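From: Mehrangiz Hashemi
To: teleop-users list
Date: 2019-10-04
Subject: Re: Jukero demos, ready to merge?

Wafula Athumani wrote:
> I drove all 39 demos in the simulator with the hand controller, and I
> think they're good enough to train on. Only 3 felt awkward to me. If
> there are no objections I'd like to merge them into the Jukero set and
> let the Obura people start their run.

I object, a little. "Felt awkward" is how the driver feels. I don't see what it says about the demos. I replayed 11 of them last night and I'm not sure we are teaching the arm what we think we're teaching it.

Take the grasp. The task sheet says "pick up the container," and you go in from the top with the fingers down inside the opening. Fine, it's a grip. But the sheet doesn't say which grip, and when I drove my own batch in July I held it by the outside. Mix the two and what is the policy supposed to learn, the average? I have seen an average grasp at Vastetti and I don't want to see another.

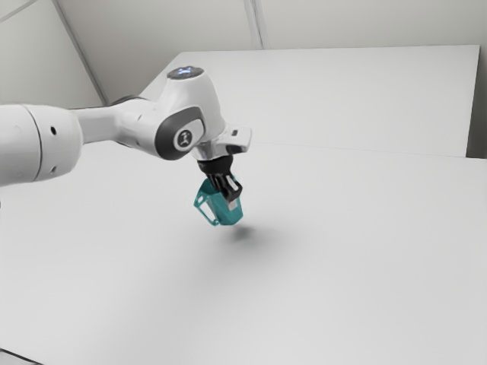
Fingers in the open top, container off the table and tilted a bit.

Then the tilt. Did you mean it? If the container has to be set down flat, somebody needs to decide whether leveling it is part of the demo or whether we let the table do the work. I can't tell from a replay what the driver wanted, and the learner can't either.

I also don't buy that driving on a bare white table carries over to the Wamau bench, which has never been bare in its life. Maybe it does. I'd like to see a number first.

What I'd ask for before any merge:

- one written rule on the grip, inside or outside
- a second driver, same task, same start pose
- the awkward ones kept in their own folder and not deleted

I can drive about two hours' worth next week if someone sends me the controller settings. Mine still have the wrist axis flipped.

Mehrangiz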